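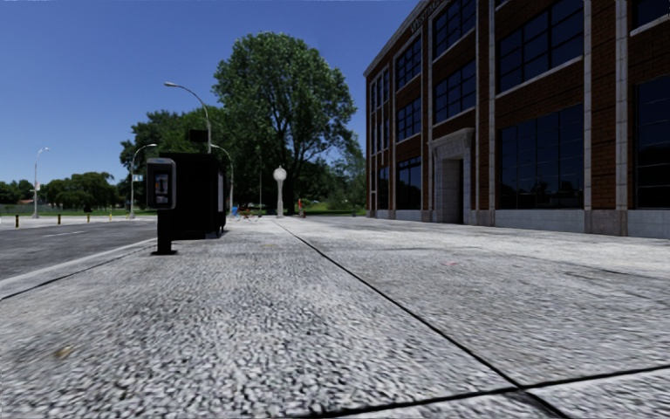
Teleoperated demonstration is a way of teaching a robot in which a person drives the machine through a task from a distance, and the record of the drive is later used for training. It belongs to the larger family called learning from demonstration. In the field of sidewalk robots it is often practiced first in a simulated city, where a mistake breaks nothing.

The other main method is teaching by hand, in which the teacher holds the arm or the body of the robot and moves it. This works well for arms at a table. For a wheeled robot on a street it has little use, and remote control has taken its place.

Method

The operator sits at a desk with a game controller or a small steering wheel and sees what the robot sees. At each moment the system saves the view together with the speed and the turn that the operator has chosen. One such record, from start to goal, is called an episode.
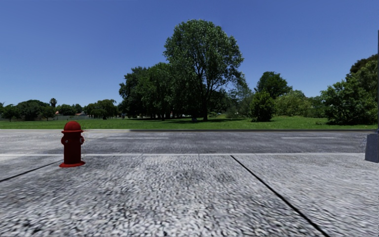 Operators are usually asked to drive in a calm and regular manner. Sudden corrections are also saved, and the robot may learn them as if they were part of the task. A fixed object close to the curb, such as a red hydrant, should be passed with the same distance each time - otherwise the model receives two different answers to one situation. Krisztina Veres, who wrote the operator guide for the Dratton project, calls this "driving for the reader."

The first Dratton set contained 523 episodes. Of these, 450 were accepted and 400 were used in training, and the others were kept for testing. The episodes were recorded by 2 operators, who followed the same guide but had different habits in turning.

Correction during driving

In a later form of the method, the trained robot drives alone and the operator only watches. When the robot begins to leave a good path, the operator takes the control, brings it back and gives the control away again. These short pieces are valuable, for they show how to come out of a bad position. A perfect drive rarely contains this.
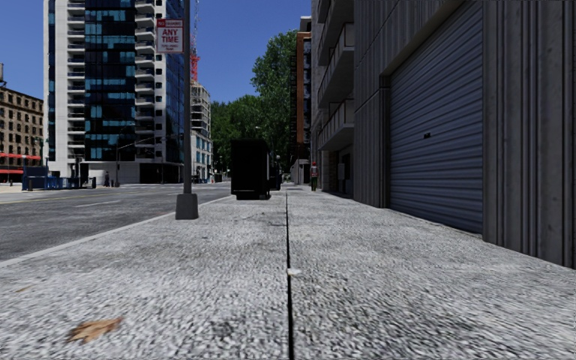
Limits

A demonstration shows what the operator did but does not show why. If the operator slows down before a dark doorway, the model can connect the slowing with the color of the wall. Delay in the connection is a second difficulty, as the saved action then belongs to a view that is already old. The Cesex software moves the two records against each other to repair this.
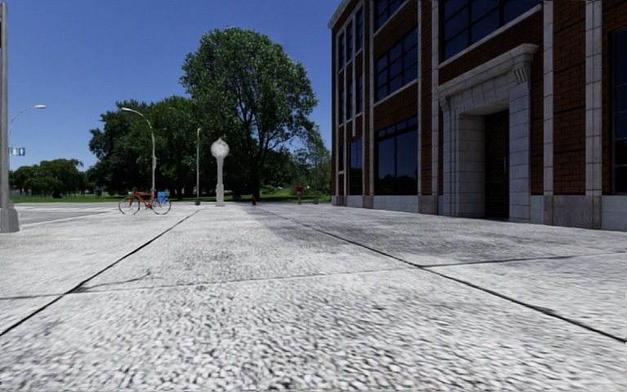
Can a simulated drive replace a real one?
It can replace a part of the early training, but most teams still add real drives before the robot is used on a public street.

See also: Behavior cloning; Parisi controller; Jeruvbridge test route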